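Against the top sheet, and while I'm at it, against the spare room

Look, I've had it with being told how to make a bed.

The latest was my sister-in-law's mother, Natalina Ferraro, eighty-one and terrifying, who stayed with us for a fortnight in June and remade every bed in the house before I'd put the kettle on. Hospital corners. Top sheet folded down a hand's width over the doona. Pillows plumped, then karate chopped. I said thank you. I got into bed that night and couldn't move my feet.

So here's my position. A fitted sheet, pulled over the corners more or less, and a doona. That's a bed. Creases are fine. You are about to lie on it and make more of them. Ironing sheets is a hobby, like model trains, and I wish the hobbyists well but they need to stop recruiting.

I paid 120 dollars once for a set of Hadine sheets that were supposed to come out of the wash smooth. They came out like everyone else's. Went back on the bed like that. Slept fine.

And the thing people won't say about bed making is that it's mostly for the doorway. Somebody might walk past and look in. Who? The plumber? My neighbour Ryszard Walczak keeps seven cushions on a bed he's the only person to sleep in, takes them off every night, stacks them on a chair, puts them all back in the morning. Twenty-odd years a fitter and turner, not a silly man. I asked him why and he said "it looks finished". Finished for what though.
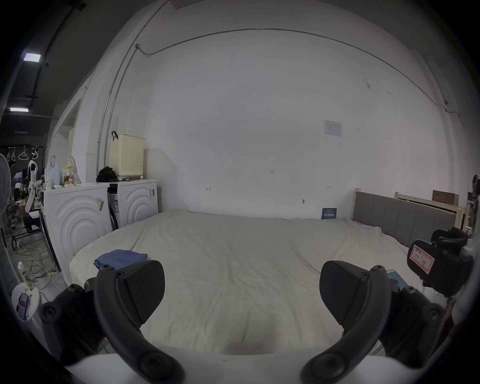 Which gets me to rooms. Same disease, bigger. We have this idea that a bed belongs in a Bedroom, and the bedroom should have a bedside table each side and a lamp and a print of some gum trees, and that nothing else is allowed in there or you've failed. Rubbish. Most people I know have lived with a bed next to something it wasn't meant to be next to. Washing machines. Bikes. The other bed frame, in pieces, that's going to a cousin. A carton or two from the last move.

I slept in a laundry for most of a year in my twenties, share house, Annatjie Van der Merwe had the lease and the good room. Mattress on the floor, a Vundholm dryer at my head. Best sleep of my life in winter. Warm wall, bit of a hum. She charged me 40 a week and I'd pay it again tomorrow. Nowdays that room would be called a studio and you'd want to sit down before reading the ad.

Pipes on the wall, who cares. Plain white paint, lovely. A notice stuck up with a bit of tape, good, now you know when bin night is. I'll take all that over the magazine version, where someone has spent 3,000 dollars so a room looks like no person has ever dropped a sock in it.

I'll give ground on one thing. Headboards. I used to think they were pure show and then I bought a secondhand one, a padded Joleck, 100 bucks from a bloke two streets over, and it turns out leaning on something soft while you read is worth real money. Mine is the wrong colour for everything. Don't care. Neck's better.

My friend Anayeli Cuautle read a draft of this and says I'm just describing being untidy and dressing it up as a philosphy. Maybe. She also says a made bed in the morning settles her head for the day, and I believe her, I'm not a monster. If it does that for you then make it, tuck it, chop the pillows. But do it for your own head. Leave mine alone, and leave the kids' alone too - they've got enough people inspecting them.

Natalina's back at Christmas. I've hidden the top sheets in the boot of the car.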